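Rat bait stations near puffin burrows, is it too early?

Fergal Duggan
I help out on a small island off Ludport and we found chewed eggshell at the north end last April. We've got 40 stations to put out before the birds come back. Would you set them right beside the burrows or keep them back a bit? 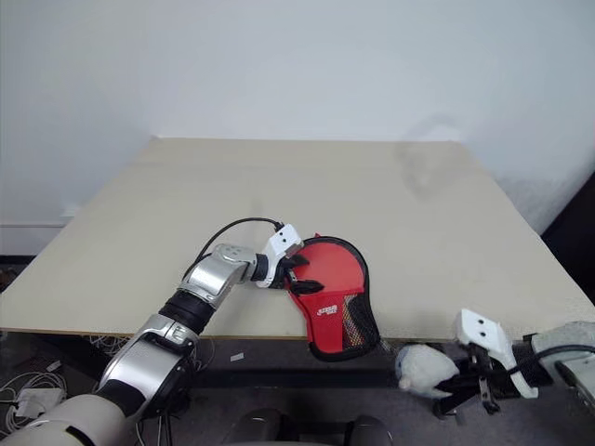
Deirdre Dunne
Keep them back! We lost a few burrows to trampling on Vunis, all from people walking in to check boxes. Ours went along the old wall and the rats found them fine. Peg them well too, the wind had 57 of ours over in one winter.

Ní Bhriain
Depends on your permit, I'd ring and ask before you do anything. Wax blocks are handy for spotting teeth marks (we got mice mostly).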